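Stirholm Redoubt

Stirholm Redoubt was a small coastal fortification on the northern headland of Bralik Harbour, and for the better part of its working life it was the only permanent defence on that stretch of shore. It was begun by colonial engineers who feared for the safety of the coal wharves across the water, and it grew, by fits and starts and a good deal of correspondence, from a ditch and a bank of earth into a modest stone-faced work with barracks, a magazine and a signal station. The remains are open to walkers all year, although the lower path can be very slippery after a southerly.

Background

Before the redoubt was thought of, the headland was known mainly to fishing families and to pilots, who used its pale cliff as a mark when bringing vessels in past the bar. The coal trade changed all that. Once the wharves at Batel were shipping in earnest, the merchants there began to write letters (a great many letters, most of them still held in the district archive and well worth an afternoon if you enjoy indignant handwriting) asking why a harbour of such value had been left without so much as a single gun.

The answer, as so often in the colonies, was money. A first proposal called for a full battery with a garrison of 296 men, which was sent back almost by return of post. A second and much humbler plan was accepted instead, providing for 3 guns behind an earthen parapet and a detachment of 50 men, to be housed in tents until something better could be arranged. Something better took two winters to arrive, and the men's opinion of the delay is recorded in the surviving letters home with some colour.

Construction

The first works were cut by hand into the clay of the headland, and they slumped badly in the first wet season. The historian Zdenka Bošković, whose study of the harbour defences remains the fullest account in print, puts the blame on the drainage. The engineers had laid their drains to follow the slope as it appeared on the survey, and the survey had the slope falling the wrong way on the seaward side.

The repairs were done in stone, brought around by barge from the Woldegiorgis quarry on the far side of the bay. It is a handsome grey stone with a slight greenish cast when freshly cut, and it weathers kindly, so that the lower courses of the wall look rather better today than some of the mortar that was added in later years. Timber for the gun platforms came down from the ranges behind Batel and had to be replaced more often than anyone had budgeted for, what with the salt air and the habit of the garrison of borrowing the odd plank for firewood.
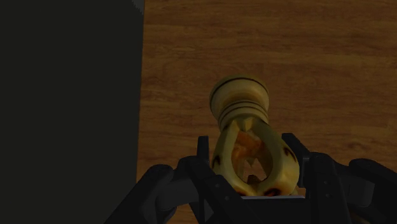 The magazine was the last of the major buildings to be finished. It was dug into the rear of the rise and reached by a passage with two sharp turns in it, a common precaution of the period, intended to stop a blast from travelling straight out the door. Its lining has lasted remarkably well, and the little lamp recess beside the inner chamber, where a light could be set behind glass and well away from the powder, is a favourite with visitors of all ages.

Garrison life

No shot was ever fired in anger from Stirholm Redoubt. The days were taken up with drill, with maintenance and with the vegetable garden on the sheltered side, which supplied the mess with cabbages and, by all accounts, very little else. Water was a constant worry. The well turned brackish within a few years of being sunk, and from then on barrels were carted up from the township along the track now called Cooper's Rise, a steep haul even for a fresh horse.

Relations with the township seem to have been cordial. Soldiers played cricket on the flat below the signal station, joined in the regatta each November, and turned out with buckets when the chandlery caught fire. Several married locally and stayed on, and their surnames can still be read on shopfronts along the Bralik waterfront.

Later use and decline

When the coal trade moved to the deeper port up the coast, there was little left to guard. The guns were taken away for scrap, the barracks were let to a dairyman, and the signal station carried on alone under the harbour authority until its mast came down in a gale. For many years afterwards the headland was grazed, and the ditch silted up to something close to its present depth.

Archaeology and conservation

Systematic excavation was directed by Raghavendra Annamalai over several seasons, concentrating on the barracks and the rubbish pits behind them. His team catalogued 1192 objects, among them buttons, clay pipe stems, bottle glass and a well-worn set of bone dominoes lacking the double four. A selection is on display at the Batel library.

The stone wall was repointed in lime mortar under the supervision of Madalena Barreto, and the finished section was reopened to the public on Jan 22, 2022. Work on the magazine passage is continuing, and access to the inner chamber is by guided visit only.

See also

Bralik Harbour
Batel coal wharves
Woldegiorgis quarry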